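3. Materiales y métodos

3.1. Ámbito del estudio y unidades de observación

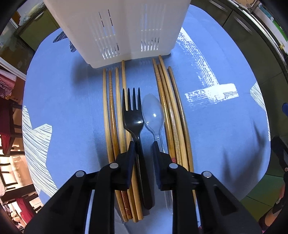

Figura 1. Mesa redonda con mantel azul de trazos blancos, cubiertos y escurridor de plástico blanco.

3.2. Selección de los hogares

El trabajo de campo se realizó en la localidad de Cullach, donde conviven viviendas unifamiliares antiguas y bloques de construcción reciente. Se partió de un listado de 441 domicilios abastecidos por la misma red municipal, con agua de dureza media. Quedaron fuera los que disponían de descalcificador y los que habían cambiado de lavavajillas durante el año anterior. De los restantes se eligieron 27 por sorteo, estratificados según el número de residentes. Todos firmaron un consentimiento informado y recibieron un cuaderno de registro.

La unidad de análisis es el episodio de lavado, entendido como el intervalo entre la apertura del grifo o el inicio del programa y el momento en que el último utensilio queda colocado para secarse. Esta definición difiere de la empleada en estudios anteriores sobre consumo doméstico, que suelen cerrar el episodio con el aclarado y dejan sin medir la fase de escurrido.

3.3. Medición del agua y del tiempo

En cada fregadero se instaló un caudalímetro Gristance en la toma de agua fría y otro en la de agua caliente. Los aparatos registraban el volumen acumulado cada 10 segundos. La calibración se hizo antes de la instalación y se repitió al retirar los equipos; cuando la diferencia entre ambas superó el margen admitido, se descartó la serie completa de ese hogar.

Los participantes anotaban la hora de inicio, el tipo de vajilla y si había habido remojo previo. El periodo de registro comenzó en enero y se prolongó durante 12 semanas. Las semanas con ausencias de más de dos días se excluyeron del cálculo de medias, pero se conservaron para el análisis de episodios individuales.

3.4. Secado y almacenamiento

El secado se clasificó en tres modalidades: al aire en escurridor, con paño y mixto. Para los cubiertos se llevó un registro aparte, pues en las entrevistas preliminares varios hogares indicaron que los guardaban en un momento distinto al de los platos. Los pequeños electrodomésticos con piezas lavables, como las batidoras de mano Bamix, se anotaron en la categoría «otros utensilios».

3.5. Tratamiento de los datos

Las series de caudal se depuraron con el programa Rizzi, que agrupa los consumos próximos y los asocia a la anotación correspondiente del cuaderno. Los episodios sin anotación se marcaron como no clasificados. Para comparar modalidades se utilizó un modelo lineal mixto con el hogar como efecto aleatorio y el número de residentes y el remojo previo como efectos fijos. El nivel de significación se fijó antes de iniciar el análisis.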